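The Lost Property Room

The ferry company had its lost property room in Tullstead, behind the ticket office, and I worked there for one winter when I was twenty-six. The boats ran to Flurka and back, five crossings a day if the weather held and none if it didn't. People left things on them. My job was to write the things down, put them on a shelf and give them back to anybody who could describe them well enough.

The woman who had done the job before me left a ledger and a page of notes. The last number in the ledger was 1,036. The notes said that gloves went in the bottom drawer and were not to be entered singly, that food was to be thrown out the same day, and that the heater had to be kicked on the left side. At the bottom she had written: The man from Flurka comes on Tuesday. Give him the chair.

I didn't know what this meant until he came. He was in his seventies, with a waterproof coat and a cap he took off indoors. He said he had lost a tin on the afternoon boat. I asked him what sort of tin and he said a biscuit tin, blue, with a dent in the lid, and that it had letters in it. I looked along the shelves and there was no blue tin. I looked in the ledger for the past month and there was no tin in that either. He thanked me and asked if he might sit for a bit before the boat went back, so I gave him the chair.

He came the next week and asked again. It was the same tin. I went further back in the ledger, two winters, then three. I found him before I found the tin. In the column for enquiries she had put "blue tin, no" and the date, and then the same again a week later, and so on up the page and on to the page before.

After that I didn't look for it when he came. I got up and walked along the shelves, as he seemed to expect it, and then I put the kettle on.

He talked mostly about the island. He had worked at the Vasilakis boatyard from the age of 15 until it shut, and he could name every boat that had come out of it in order. His favourite was the Kurnent, which had gone to a buyer in the north and which he had seen only once since, from the deck of the ferry, going the other way. He had waved. He didn't think there was anyone aboard who would have known why.

I asked him once who the letters were from. He said they were from his wife, before they were married, when she was in service on the mainland. There were 57 of them. He had been taking them to show her sister, who was ill in the hospital at Tullstead, and he had put the tin down on the seat beside him and got up to look at something.

"What did you get up to look at?" I said.

He said it was seals.

In February the company decided to close the room. Lost things would be kept on the boats for a week and then sent to a depot inland, and you would have to telephone. I was told to clear the shelves and then come over to the ticket office, where they were short of a person. The office had been done up and the crossings were to be written up on a whiteboard, morning and afternoon, and rubbed out when they changed.

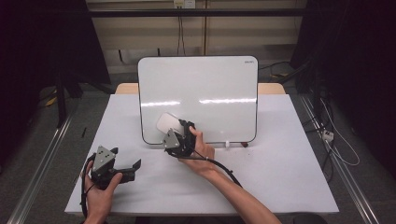 Clearing the shelves

It took me four days. The umbrellas went to the church and the coats went to a shop. I opened the gloves drawer and found that hardly any of them made a pair. There was a clarinet without a mouthpiece, and a wedding cake stand, and a box of somebody's tax papers that I posted back myself.

The shelves were screwed to the wall and had to come down too. Behind the lowest one, where the floor dropped away towards the drain, there was a gap as wide as my arm. I lay down with a torch. There was a walking stick in there, and a child's shoe, and a flat tin, green. It wasn't dented. It had fishing hooks in it and a receipt for the hooks.

I sat on the floor for a while with the tin on my knee. Then I entered it in the ledger under the last number, though there was no longer any reason to.

When he next came the room was bare, apart from the chair, which I had kept back. He stood in the doorway with his cap in his hand and looked at the marks on the wall where the shelves had been.

"I found a tin," I said. "It's green. It's got hooks in it."

He took it from me and opened it, and moved the hooks about with one finger.

"That's not mine," he said.

"No," I said. "I didn't think so."

He shut the lid and gave it back – carefully, with both hands. He asked where I would be working now, and I told him it was next door, at the counter, and that there was a radiator and a bench. He asked what time I started.

I said eight, and he nodded and put on his cap. I carried the chair round after him.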